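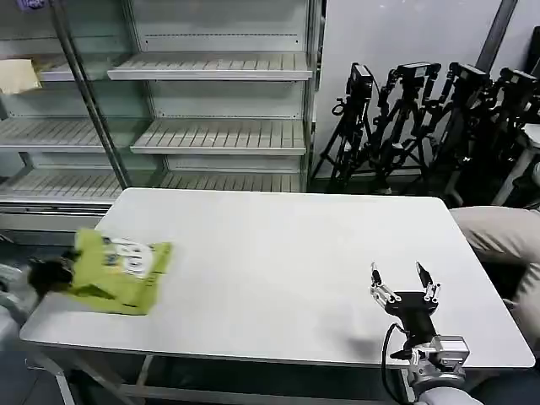
图5-1 白色长方形工作台与台面上的黄绿色塑料零食袋,台后为尚未陈列商品的白色货架

第五章 小包装食品的理货与上架

学习目标

学完本章后,学习者应当能够:说明理货台在零售实训室中的用途及布置要求;按照规定顺序检查软包装零食的外观、标签和封口;根据包装形态选择平放、立放或悬挂的陈列方式;完成一节货架的清空、清洁、补货与记录工作。

本章建议学时为5学时,其中讲授2学时,实训3学时。

引言

小包装食品是便利店和中小型超市周转较快的商品类别之一。膨化食品、坚果、糖果和饼干多采用塑料软包装,重量轻,单价低,品种更换频繁。此类商品由仓库运至卖场后,须经过拆箱、检查、分拣和上架几道工序,其中检查与分拣一般在理货台上进行。理货台的作业质量直接影响货架的整齐程度,也关系到顾客能否方便地辨认商品。

初学者往往把上架理解为单纯的摆放。在实际工作中,一袋商品从离开周转箱到进入货位,需要经过多次拿取和放置。每一次拿取都可能使包装产生新的折痕,每一次放置都决定了下一步能否顺利看到标签。因此,本章先讲理货台,再讲单件商品的检查,最后讨论货架。

5.1 理货台

理货台的台面应当平整、浅色、无反光。浅色台面便于发现碎屑、污渍和脱落的标签;哑光表面可以减少灯光反射,使操作者在辨认印刷内容时不受干扰。图5-1中的台面为白色哑光面,四角作圆角处理,前侧可见一道灰色细边。圆角台面适用于人员往来较多的实训室,也便于擦拭。

台面高度应与操作者的身高相适应。塞默尔(Semer)实训中心采用的理货台,台面距地87厘米,进深60厘米,操作者站立时不必弯腰即可触及台面远端。对于身高差异较大的班组,可在操作位铺设踏板,不宜以垫高桌腿的方式调整。

作业开始前,台面上只保留本批次待检查的商品。记录单、裁纸刀和胶带应放在侧面的工具架上。周转箱不得直接置于台面,箱底的灰尘会污染食品包装。台下空间应保持通畅,桌架横杆上不得搁放纸箱或杂物。

5.2 软包装的外观检查

软包装与盒装商品的主要区别在于没有固定的外形。袋内充气量、内容物的分布以及运输中的挤压,都会使包装呈现不同的状态。图5-1中的零食袋表面有皱褶,袋身略有折曲,斜放于台面一端。出现皱褶的包装不一定属于残次品,应当依次检查以下各项后再作判断。

一、封口。以双手拇指沿上下封边轻压,不得有漏气或开裂。背面纵向封边容易被忽略,应单独检查。

二、袋身。将包装平放,轻轻抚平折曲部分。折痕处如有发白、磨穿或渗漏,应转入待处理区。

三、标签。品名、净含量、生产日期和保质期应当清晰完整。标签面板位于皱褶处时,应将袋面展平后再读取,不得凭颜色或图案推断商品名称。

四、清洁。袋面有浮尘的,用干布擦拭;有油渍或黏附物的,应查明来源,并检查同箱其他商品。

检查时应托住袋身,避免只捏住一角提起。单角受力会使内容物向下集中,加重已有的折痕,对易碎的膨化食品影响尤为明显。检查完毕的商品应使标签面朝上,同一品种朝向一致,以便后续清点。

5.3 货架的准备

货架在补货前应处于可用状态。图5-1左侧后方的白色展示架带有玻璃门面,外形与冷藏陈列柜相近,层板表面为条状纹理。条状层板有利于空气流通,但缝隙中容易积存碎屑,清洁时应使用软毛刷沿条纹方向清扫,再以微湿的布擦拭。

空架是检查层板的适宜时机。操作者应确认每层层板水平,支架卡扣到位,价签槽没有断裂。玻璃面应由上至下擦净,门框边角处不得留有旧标签的胶痕。需要控温的陈列设备,还应在放入商品前读取并登记温度。

软包装商品在层板上有三种常用的陈列方式。平放适用于扁平、重量较大的袋装坚果,叠放不宜过高。立放适用于充气饱满的膨化食品,需配合隔板或托盘,防止前倾。悬挂适用于顶部带有挂孔的小袋商品,应检查挂孔边缘是否撕裂。皱褶较多的包装立放时容易倒伏,可置于托盘内侧,由相邻商品支撑。

5.4 实训案例:西尔索普门店的九月换架

西尔索普(Cilthorpe)门店于九月对零食区进行换架,涉及54个品种。门店原先由员工将商品从周转箱直接放入货位,标签朝向不一,补货后须再次整理。换架期间,门店在零食区旁设置了一张理货台,所有软包装商品先在台上完成检查和统一朝向,再按货位编号分批上架。换架记录采用普莱凯奥(Plekeo)理货记录表,每批商品填写一行,注明品种、数量、待处理件数和上架时间。

该案例的完整记录见本章附表。学习者在阅读时应注意两个问题:待处理商品主要出现在哪一道工序;记录表中哪些栏目可以由同一名操作者连续填写。

本章术语

理货台:用于商品拆箱后检查、分拣和暂时放置的工作台。

软包装:以塑料薄膜或复合薄膜制成、无固定外形的包装。

待处理区:存放外观、封口或标签存在疑问的商品的区域,应与合格商品分开,并设置明显标识。

货位:货架上分配给某一品种的固定位置,以编号表示。

课前准备

学习者应携带软布、软毛刷和空白记录表进入实训室,并预先阅读5.2节的检查顺序。实训以两人为一组,一人检查,一人记录,完成一个批次后交换岗位。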